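Home | Surfaces | Care | Samples | Cart (0)

Rollach Stone Soap, 30 oz concentrate

You own a stone counter. Congratulations, and condolences. Somebody sold it to you as indestructible, and then you met a lemon.

Rollach is a plain pH-neutral cleaner for granite, marble and the many slabs whose owners have stopped being sure which one they bought. It has no bleach, no vinegar and no "mountain" scent. It smells faintly of soap, and we've had complaints about that.

Busy patterns are the kindest ones to live with. Gray with a bit of tan will hide toast crumbs until your mother-in-law visits.
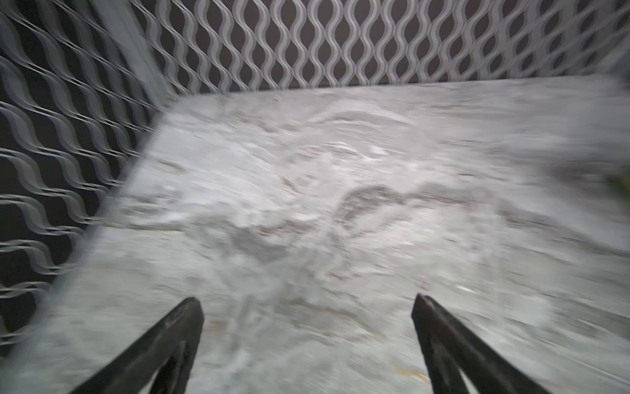
How to use it

Put 5 capfuls in a bucket of warm water. Wipe, wait 30 seconds, dry with a cloth you don't love. One bottle makes enough for 180 wipe-downs, or one teenager's pancake phase.

Don't use it on oiled wood, and please stop using it on the dog. It will not remove etching. Etching is damage, and the cure is a man with a polishing machine and a van.

Veined stone gets the same treatment. Gold streaks don't need a special product, whatever the Dokbridge catalog would like to charge you for one.

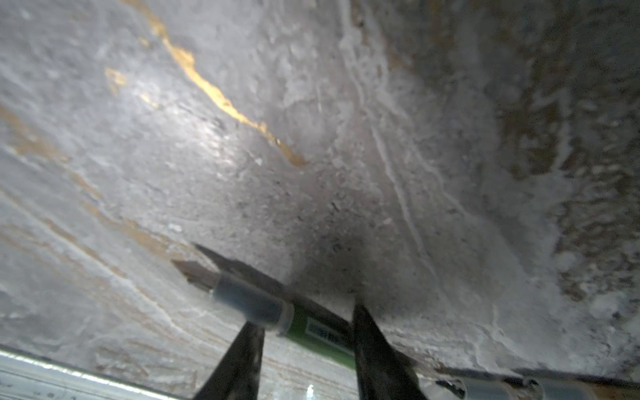
Words: Volkan Gökçe, Jikutico product desk | Updated April 2023

Sealing is a separate job. Drip some water on the counter, and if it soaks in and leaves a dark spot, order the Bilgin sealer too. If it beads up, keep your money.

Ships in a recycled carton. The cap is childproof and, before coffee, adultproof.

Share 5 | Comments 30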